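Stollasico Household Help: Laundry and Storage

Hanging elastic-waist shorts on plain wire hangers
Posted by Omeo, 11/24/20

Our residence hall keeps a shared folding table, and I have been asked to write the instructions for it. Shorts without belt loops slide off ordinary wire hangers. Is there an accepted method?
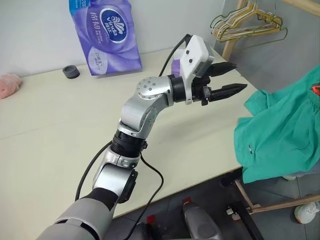
Residents also leave supplies on the table, and I would like the instructions to address this. The large purple package of Vinda tissues leaning against the wall at the back is one such item. Should a folding surface be kept entirely clear?

2 replies

Girthorpe
A package at the back does no harm provided the front of the table remains available. For the shorts, please proceed as follows.

1. Spread the garment flat and smooth the waistband without stretching it.

2. Lay the hanger on top, with the hook toward the back of the table. The teal-green garment shown with the dark green wire hanger is arranged in this manner. 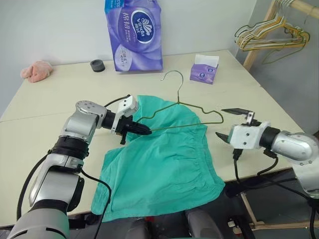 3. Fold the legs up over the lower bar and lift by the hook. A strip of felt on the bar will reduce slipping.

Radebe
We use clip hangers. Wire ones leave a crease.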